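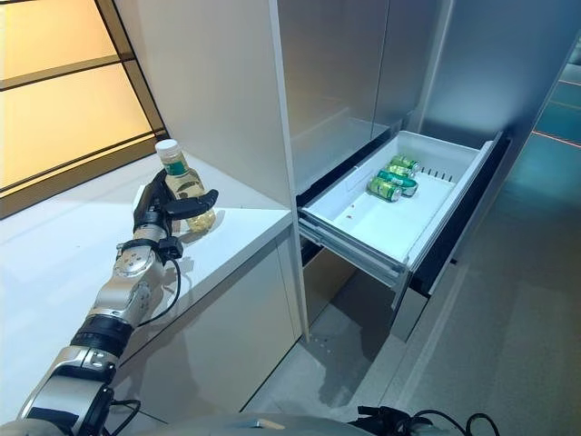 图1 Matura茶水间,冰箱旁白色台面及带绿色标签的透明塑料瓶

Matura茶水间饮品存放改造项目进展报告
提交:Derkach项目资助办公室
编制:Skaten行政与设施组,Inna Yurchenko
日期:2021年1月14日

一、报告范围
本报告为第二期进展报告,内容包括台面及柜体安装、抽屉分区、饮品登记三部分。冰箱本体的采购和保修不在资助范围内,只在涉及柜体尺寸时提及。第一期报告已说明的拆除和水电工作不再重复。

二、柜体与台面
白色台面及下柜已安装完毕。台面与冰箱之间设通高侧板,侧板与台面的接缝采用中性密封胶处理。安装后复测,台面水平偏差在合同允许范围内,柜门缝隙经两次调整后合格。侧板上口与墙面之间仍留有一道缝,原因是墙体不垂直,供应方提出加收口条,报价尚未收到。

台面为高光面,日常擦拭后水痕比较明显。保洁用品已由原来的碱性喷剂改为中性清洁剂,擦布统一为超细纤维布。窗侧一段台面上午受光较强,瓶装饮料不宜长时间停放,已写入使用须知。

三、瓶装饮料
原存放方式为整箱置于地面,取用时拆箱,剩余散瓶随意上台面。改造后,瓶装饮料到货先在台面核对品名和保质期,登记后再入冰箱或抽屉。核对环节最费时的是读取标签。小瓶标签环绕瓶身,字号小,信息分布在不同侧面,需转动瓶身才能读全。

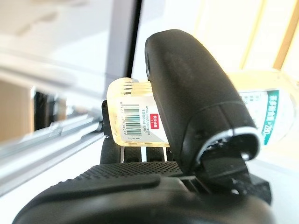
登记使用Listix清单,每条记录包含品名、规格、批次、保质期和存放位置五个字段。截至报告日累计登记1,484条,其中有79条缺少批次信息,均为启用初期录入。缺项记录不逐条回补,待对应饮品用完后关闭。自批次改为必填字段以来,没有再出现同类缺项。

规格字段仍有问题。同一饮料在不同供货单上分别写作“小瓶”“便携装”和具体容量,导致合并统计时重复。下一期将统一为容量标注,旧记录由系统批量替换,替换前导出备份。

四、抽屉与罐装饮料
罐装饮料和小包装食品归入抽屉。抽屉为浅盘式,带金属滑轨,罐体以平放为宜。装载试验按单屉负重逐级增加,满载后拉出和回位正常,滑轨固定螺钉复紧一次。

试用期间发现的主要问题是罐体滚动。抽屉未满时,平放的罐会随推拉移位并聚到一角,与小包装混放后,后者容易被压住或推到里侧。对策是加装可拆卸隔条,将抽屉分为罐区和小包装区。
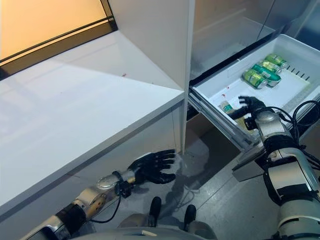
隔条样品试过两种。硬质卡条定位准确,但需与抽屉内壁的孔位配合,尺寸误差稍大即卡不紧;软质防滑垫安装简单,对减缓滚动有效,缺点是饮料渗漏后需整张取出清洗。目前倾向于两者并用,垫底加一道中间隔条。定制隔条的图纸已发供应方,对方要求再次确认孔距。

抽屉外侧标签暂缓粘贴,待分区方案确定后一次完成。标签文字只写类别,不写品牌,避免换货后频繁更换。

五、经费
本期资助款已使用65%,主要为柜体安装尾款和五金件。隔条、防滑垫及标签三项合计预算1,000元,尚未支出。收口条不在原预算内,如报价超出杂项余额,将另行提交调整申请。本期无科目间调剂。

六、偏差与风险
1. 隔条交付比计划晚一周,不影响茶水间日常使用。
2. 规格字段未统一前,月度消耗统计只能作参考,不用于订货。
3. 侧板上口缝隙易积灰,收口前纳入每周清洁。

七、下一期工作
确认孔距并下单隔条;完成抽屉分区和标签;统一Listix规格字段;取得收口条报价。使用满半年后,拟于7月对滑轨、铰链和密封胶做一次全面检查,检查表沿用验收时的版本,增加抽屉满载回位一项。

附件:验收复测记录、隔条图纸、Listix字段说明。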